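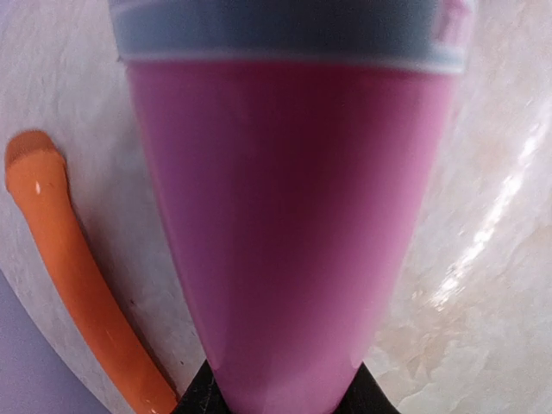 Fig. 1. Pink tapered vessel, close view.

August 25, 2004
Tirulcombe workshop, glaze and color notebook

Purpose of entry: to record the second firing of the pink series and to set down the changes agreed for the next batch.

The Fama stain was weighed out again at 2 percent and at 11 percent in the standard clear base. The base is the one mixed in May and kept in the lidded bucket under the sink bench. It had settled hard and required sieving twice before use. Colleagues are asked to stir it weekly, whether or not a glaze day is planned.

Tiles at 2 percent came out a weak flesh tone and are of no further interest. Tiles at 11 percent gave a full pink on the white body and a dull brownish rose on the buff body. The buff body is therefore withdrawn from this series. Remaining buff tiles may be used for the slip tests.

Crawling was noted on four tiles, all from the lower shelf. The same shelf gave trouble in the previous firing. It is not yet established whether the fault lies in dust on the bisque or in the thickness of the coat. The next set will be wiped with a damp sponge and left overnight before dipping, upper and lower shelves alike.

Ionescu method for dipping (count of three, quarter turn, drain at an angle) was followed throughout. Drips at the foot were still heavy on the steep-sided test pieces. A shorter count is to be tried.

Kiln: the Zustum was loaded to nearly 62 percent of shelf space. Firing was slower than the log for the previous load. The top element should be inspected before the next use. The cone pack on the middle shelf was knocked over in loading and cannot be relied upon.

Stock: 25 white tiles remain, unglazed. Wax resist is low. The small scale drifts when the window is open and must be zeroed before each weighing.

To be done: 7 percent line blend on white only; relabel the stain jars; return the borrowed sieve to the casting room.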